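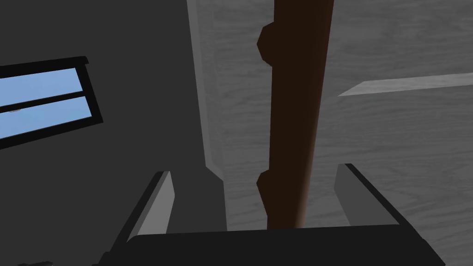 26th August

Ruawai sim, wrist camera policy, drawer and cupboard scenes.

Carried on with the approach problem. The planner gets the arm to the pre-grasp pose without trouble, then the learned part takes over and drifts sideways in the last few centimetres. Yesterday's run had it stopping short as well, so I started by checking whether those are one fault or two.

They are two. The stopping short comes from the controller. Somebody (me, in April) set the position tolerance in the Votance config as a single value for all three axes, and it was being applied in the base frame. With the wrist turned over, the loose axis ends up along the approach direction and the controller reports done too early. Changed it to the tool frame and reran the same 17 seeds. All of them now reach the commanded depth. Committed to the dev branch, not merged yet.

The sideways drift is still there and I think it is perception. Dumped the wrist view at the handover step. In this one the fingers are open with nothing between them and the dark brown bar shows in the gap, nearer the right finger than the left. The segmentation mask for the same step follows the left side of the bar well, where there is a hard line against the grey wood grain, and includes both of the bits that stick out on that side. On the right side the bar gets lighter and redder, with a tan highlight low down just above the gripper base, and the mask leaves that strip out. So the centre line is pulled left, and more so towards the bottom, where the bar looks narrower anyway.

The protrusions make it worse. The centre estimate is a plain mean over mask pixels, so anything on one side counts as bar. The lower one is near the height of the finger tips in the view, which is the part we weight most. Tried a median per row instead. Better on the straight section, still jumps at the protrusions.

Things tried after that:

Raised the mask threshold. No use, loses more of the highlight.

Lowered it. Gets the highlight back, then starts picking up the pale band on the grey surface to the right of the bar in two of the seeds.

Fitted two straight lines to the mask edges with outliers thrown away, took the middle. Best so far. Needs the highlight fixed first or the right line is wrong.

Depth would settle this, but the Flornum export has no wrist depth for these scenes and re-rendering the lot takes most of a night. Queued 600 frames with depth on and the lighting direction varied, to fine-tune the mask head. If the highlight moves about in training it should stop treating it as background.

Also noticed the gripper self-mask is out of date. It was made with the old finger model and doesn't follow the bend in the pads, so a thin wedge of left pad gets through as scene. Small, but it is in the crop. Regenerate from the Dukent mesh before the next training run.

To do:
merge the tolerance fix once the regression set has been through
line fit into the main perception node, behind a flag
new self-mask
check the render queue first thing, it stalled at frame 57 last time and sat there all night
timestep logging is still off by one between planner and policy, the handover frame is really the one after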